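Unit 5: Short-Term Storage of Leafy Greens

Course handout, Domestic Food Handling
Prepared by Jianhua Jiang, Flerum campus

Read this unit before the April practical. It covers the selection, preparation and packing of leafy vegetables for the refrigerator. Root vegetables and cut fruit are dealt with in Unit 11.

5.1 Choosing the container

Students should use a rigid, food-grade container with a close-fitting lid. A clear body is preferred, as the contents can be checked without breaking the seal. The container must be large enough for the bunch to lie without folding. Latches and rims are to be inspected before use, and any container with a cracked latch is to be set aside and reported.

5.2 Placing the greens

Remove ties and yellowed leaves. Shake off surplus water and line the base with a dry paper towel. Lower the bunch into the container from above, keeping the stems together. Leaves must not be pressed down to make the lid close; divide the bunch between two containers instead.
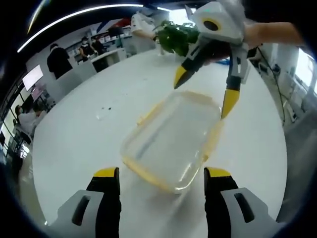
Figure 3. Leafy greens held near a clear rectangular container with a pale yellow rim.

5.3 Work surface

The table is to be wiped before and after packing. Soil and leaf fragments should be collected with a damp cloth and placed in the organics bin.

5.4 Labelling and storage

Write the contents and the date of packing on the lid. Store in the crisper section and replace the paper towel once it is damp. Greens showing slime or discolouration are to be discarded.

Required reading: Yuan course reader, p. 128.
Practical work is held in the Prikari kitchen. Aprons and enclosed footwear are compulsory.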